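Häufige Fragen zu Osard

Osard ist unsere Umgebung zum Planen und Prüfen von Greifaufgaben in der Simulation. Die Antworten gelten für Version 4. Stand: 24. Mai 2025

Brauche ich einen echten Roboter?
Nein. Osard läuft vollständig in der Simulation. Wer später auf Hardware wechselt, tauscht nur den Treiber aus, die Aufgabendateien bleiben gleich.

Welche Objekte sind dabei?
Die Bibliothek Kostine enthält 1.297 Modelle, vom Seifenspender bis zum Flugzeugmodell. Eigene Netze lassen sich importieren, brauchen aber eine vereinfachte Kollisionshülle. Ohne Hülle bricht der Planer beim Laden ab.

Warum sind die Szenen so unterschiedlich eingerichtet?
Tischflächen, Wände und Bilder wechseln, damit die Objekterkennung nicht auf einen bestimmten Hintergrund trainiert wird. Mit fester Startzahl (Option "seed") bleibt die Einrichtung gleich.

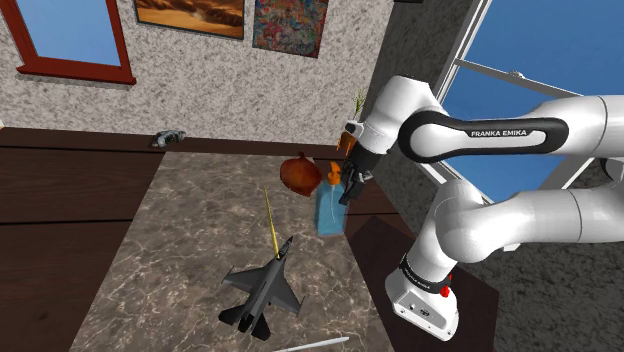 Simulierte Szene mit Franka-Emika-Arm, Greifer über der blauen Flasche mit orangem Pumpkopf.

Der Planer findet keinen Weg zu einem Objekt am Tischrand. Was tun?
Zuerst den Sicherheitsabstand prüfen. Steht ein Objekt dicht neben anderen, ist der Standardwert oft zu groß. Hilft das nicht, die Anfahrt von oben erzwingen - der Eintrag heißt "approach: top".

Wie lange rechnet der Planer höchstens?
Nach 90 Sekunden wird abgebrochen. Der Wert steht in der Projektdatei und kann geändert werden.

Kann ich Wahrnehmung und Regelung getrennt testen?
Ja. Im Modus "Rizzi" kommen die Objektposen direkt aus der Simulation, die Erkennung ist dann abgeschaltet. Tritt der Fehler weiter auf, liegt er nicht an der Erkennung.

Wo melde ich Fehler?
Im Ticketsystem, bitte mit Startzahl und Protokolldatei. Planer: Flor Escobar. Objektbibliothek: Vernon Fehr.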